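Tativis Hand-Guide Kit for Two-Finger Grippers

Teach it by moving it, or drive it from across the room. 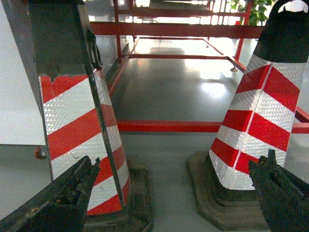 What you get

I'm Mirta Cáceres and I put these kits together at our shop in Floltville. In the box there's a clip-on grab handle with a record button, a wrist camera with its bracket, and the Edness hand controller for when you'd sooner stay in your chair. Cables too, plus a printed setup sheet (my handwriting has been banned from it).

How the teaching goes

Press the button, take hold of the handle and walk the arm through the job. Let go, press again, and that's one demo saved, wrist video and joint positions together. The controller does the same thing with a thumb trigger for the fingers, and I like it much better for anything low down, like getting the fingertips in between two traffic cones standing on the floor. My knees like it better too!

We practice on cones a lot. They taper, the striped sheeting is reflective, and the heavy rubber bases are wider than you remember when you're coming in at an angle. Go slow near the base and keep the wrist camera pointed at the spot you want to grip. If a demo goes badly, hold the button for 3 seconds and it's thrown out - no digging through folders later.

Will it fit my arm?

It fits the Kadlec wrist flange straight out of the box. For anything else, send me your bolt pattern and I'll tell you which adapter plate to order. The recorder holds 2,000 demos before you need to copy them off.

Price and ordering

The full kit is $575, adapter plate not included. Žofie Vlček handles orders and shipping, so write to her if you want a quote for more than one. The next batch ships in June.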